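Home | Inspections | Storage | Forms | Contact

15/05/2018
By Hovlow Site Safety

Quarterly check, Rallow annex, ground floor

1. Exit routes clear, doors open fully. PASS. Rear door drags on the sill - plane before July.

2. Extinguishers in date, pins sealed. PASS. Unit 1639 rehung at correct height. Gauge in green.

3. Emergency lighting, full discharge test. FAIL. Fitting over the stairs went out early. The battery pack is the 2007 original. Replace with Pakum type, order ref 3053.

4. Electrical panel access. PASS WITH COMMENT. Keep the floor marking free of carts. Circuit list is out of date for the Bragança room.

5. Shelving anchored, load labels present. PASS. Two labels faded but readable.

6. Portable heaters. None found on site.

7. First aid kit. FAIL. Eyewash expired. Burn dressings below minimum, restock to five.

8. Floors and mats. PASS. One mat edge curling at the sink, tape is a temporary fix only.

9. Work tables stable, surfaces sound, no sharp edges. PASS. Small marks on tops are acceptable. Check leg bolts again at next visit.

Items 3 and 7 must be closed before sign-off.
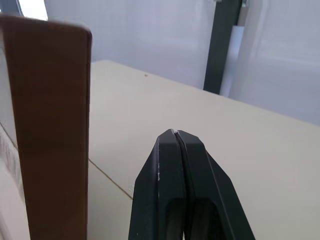
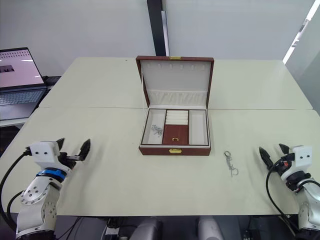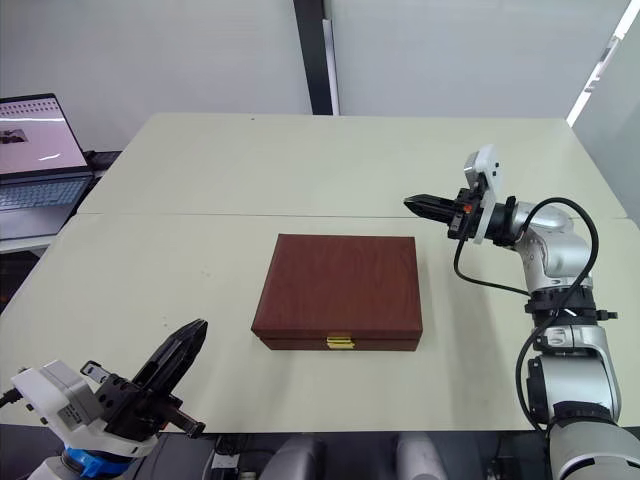

Pale table surface. Jewelry box open in the second photo, box closed in the third.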